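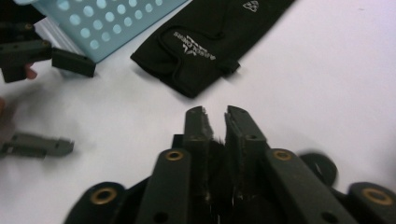

White table, two dark olive-gray finger tips, black bristly stuff between them.

Flillville Town Forum > Council and Elections > Ward 4 vacancy: appoint or special election?

msaab_ward4
The packet for the next council meeting is up. Item 13 proposes filling the Ward 4 seat by appointment until the August election. I read the charter as requiring a special election when more than 170 days remain in the term. More than 170 days remain. Has anyone seen a memo from the town attorney on this?
Maysoun Saab

gravelroad
No memo in the packet. You're reading the old section, though. The charter was amended to let council appoint if the vacancy falls in the same calendar year as a regular election. The 170-day rule only applies otherwise.

msaab_ward4
The amendment says "may appoint pending certification of the vacancy." It doesn't repeal the 170-day clause. Both are in the current text. If two clauses conflict, somebody has to say which one controls, and I'd like that in writing before the vote.

Tolliver_P
They don't conflict. One sets the default and the other is an exception. Appoint someone, save the cost of a special, move on.

plainfield_dan
Cost isn't in the charter test. Also, the name going around for the appointment is the former planning chair, who voted for the Akbulut rezoning. Half of Ward 4 signed the petition against that. Hard to call it a neutral placeholder.

Tolliver_P
The petition had signatures from outside the ward. The clerk threw out two full pages.

plainfield_dan
Two pages out of how many? It was still certified.

gravelroad
Back to procedure. Certification of the vacancy is logged in Clerkia, under Notices. I checked and it is dated February 2024. The resignation letter is attached -- effective on receipt, so there's no gap to argue over.

msaab_ward4
Thanks, I had missed the attachment. That settles the start date. It doesn't settle which clause applies. I've sent a written question to the attorney and copied the clerk.

rastuna_rd_resident
Will the meeting be streamed? Last time the audio dropped out during public comment for the Rastuna Road item.

gravelroad
Agenda says streamed. Written comments go to the clerk by noon the day before.

Tolliver_P
I still say the exception covers it, but I'll read the answer if you post it.

msaab_ward4
Will post it in this thread, whole text.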